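About Jekach

Jekach teaches grippers to tidy bedrooms. We began in January with one bed and more confidence than was wise.
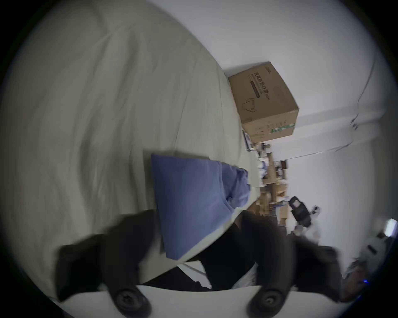

Our first fault was a jaw that closed when told to open. Rosario Rinaldi logged it 16 times before supper. We still test on soft things, such as the blue cloth on the bed, which bears no grudges. 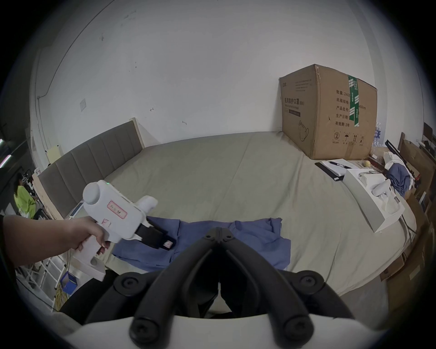

What we changed

Noemi Pace now signs off every hinge. A jaw that sticks goes back to the bench, whatever Rosario says.

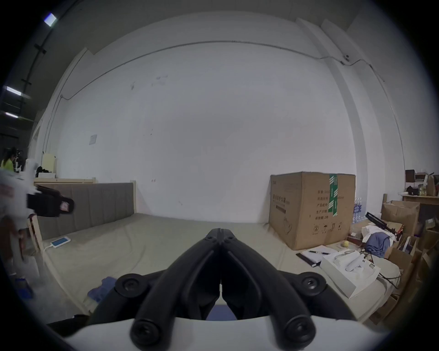
Fingers closed, blue cloth still on the bed.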